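We use cookies to remember your basket and count visits. By staying on this site you accept them. OK — Manage settings

Clivgate Clear Film Wrap for Bottles and Packs

Clear plastic film for stock that has to sit on a shelf or travel in a box with other goods. Each carton holds 206 sheets. The film is thin enough to fold by hand and clear enough that the print underneath can still be found. Order code 749.

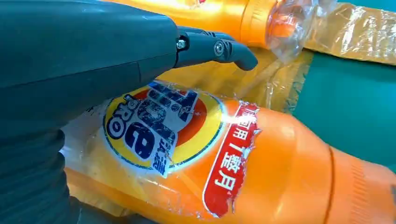 Detergent bottles are the most common use for this film. A handle and a cap make a bottle an awkward shape, and a tight wrap tends to split at the shoulder, so we suggest leaving some slack. A loose wrap does crinkle, as on the orange Tide bottle, where the folds run over the big lettering and the red label strip picks up the shine. If you need a code or a date to read cleanly, smooth the film flat over that spot before you close the ends. Tape is not included.

For soft packs, use the smaller sheet. Fold the ends under and keep the film off the sealed edge of the pack so the edge can be checked on arrival. Glossy packs show glare through the film under strong light — turn them a little when you scan them.

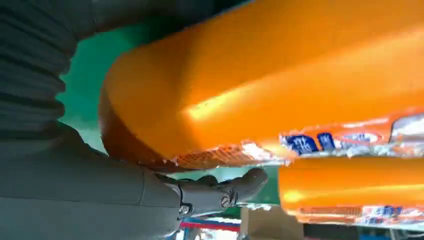
Adwoa Tetteh wrote in March to say that the small sheets suit her refill packs but that she would like them sold in their own carton. They are now, in cartons of the same count.

Store flat and away from heaters. Unopened cartons can be returned within 15 days. Orders to Vulcombe leave the same day if placed before 7 in the morning.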